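Visit to the Andoline works, May

We arrived at the gate at half past eight, 30 of us in one coach, and were given visitor badges and ear plugs before anyone offered us a drink. Andoline makes espresso machines for bars and small restaurants. The firm also services older machines, and that was the part most of our group had come to see.

The tour began in the boiler shop. Copper sheet comes in flat, is rolled into a cylinder, and the end plates are brazed on by hand. Each boiler is then filled with water and pumped up to well over its working pressure. Clive Bickerstaff, who led our half of the group, told us that a weeping seam is ground out and done once more, and that a second failure sends the boiler to scrap. The noise made questions difficult and we saved most of them for the corridor.

Next came the group heads. These are cast elsewhere and machined on site. A finished head weighs more than you would think, and the weight is there to hold the temperature steady between one cup and the next. One of the party asked why the firm still offers a lever model. The answer was that seaside cafés keep ordering it, partly for its looks and partly because it goes on working with a weak electricity supply. The Merkum, their two-group lever, makes up a small share of sales but has the longest waiting list.

The assembly hall was quieter. Machines move along on trolleys and one fitter stays with each machine from bare chassis to final wiring. The hall turns out 300 machines in a good month. Smaller jobs are done at side tables along the wall.
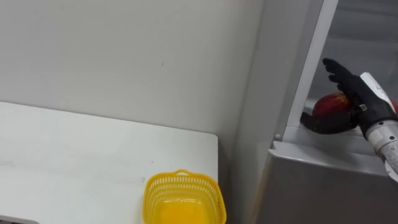 Table with yellow basket.

After the hall we were taken to the test room, where every machine pulls 50 shots before it is drained and packed. The coffee used for this is cheap and nobody drinks it. Pressure and temperature are written on a card which travels with the machine, and the service department keeps a copy. I would have liked longer in this room, as the tester was happy to explain what she was looking for and we had to leave her halfway through a blocked jet.

Lunch was soup and rolls in the canteen. Miroslava Vaněk from the service side joined us afterwards and spoke about limescale, which accounts for most of the repairs she sees. Her advice was to test the water before buying a filter, and to change the cartridge by litres used and not by the calendar. She passed round a heating element from a hotel machine that had gone three years without a filter. It was as thick as a wrist.

The last stop was the tasting bar. We tried the same Ateş blend on a pump machine and on the Merkum. The lever cup was softer and had less bite at the end. Opinion on the coach was split.

Visits are free but must be booked through the office. Wear flat closed shoes. The car park is small, and coaches have to wait on Mitatside.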